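Sterkent is a small language school above a bakery on Wander Street. We teach evening and weekend classes to adults, mostly people who have moved here for work and want better English for the office, the doctor's or the school gate.

Haoran Xia and Lihua Cai started the school with one class and 10 students. There are now 14 classes a week.

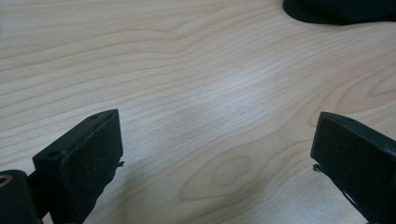 **Do I need to take a test before I join?**
There is a short chat with a teacher, which takes 30 minutes and costs nothing. We use it to find the right class for you.

Classes are kept small. Most of the time goes on speaking, with a little grammar and one piece of writing to take home — it is marked and given back the next week. 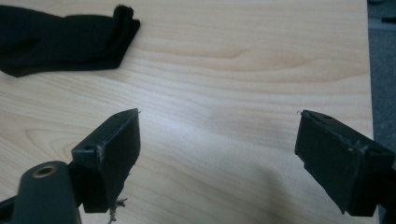 Beginners use the Skelia course book, which can be borrowed from the office for the whole term. Higher levels work from news stories and letters chosen by the teacher.

## Who we are

Wanting Yao runs the beginner classes. Mingxuan Su teaches the exam groups and looks after the reading club. Muchen Yao answers the phone and deals with fees.

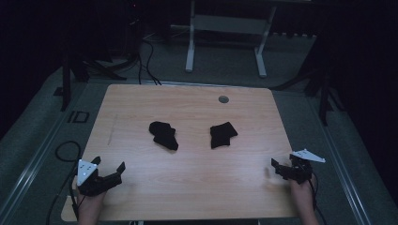

*Two black socks on a table.*

Fees are paid by the term or in 2 parts. If you have to stop for work or family reasons, we will hold your place until the next term starts.

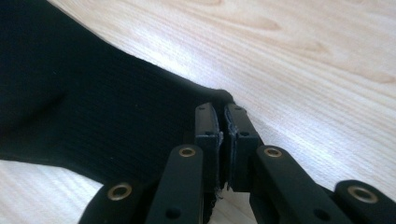
We close for the second half of December. Messages left during that time are answered in the first week back.

Page last changed 3/2/18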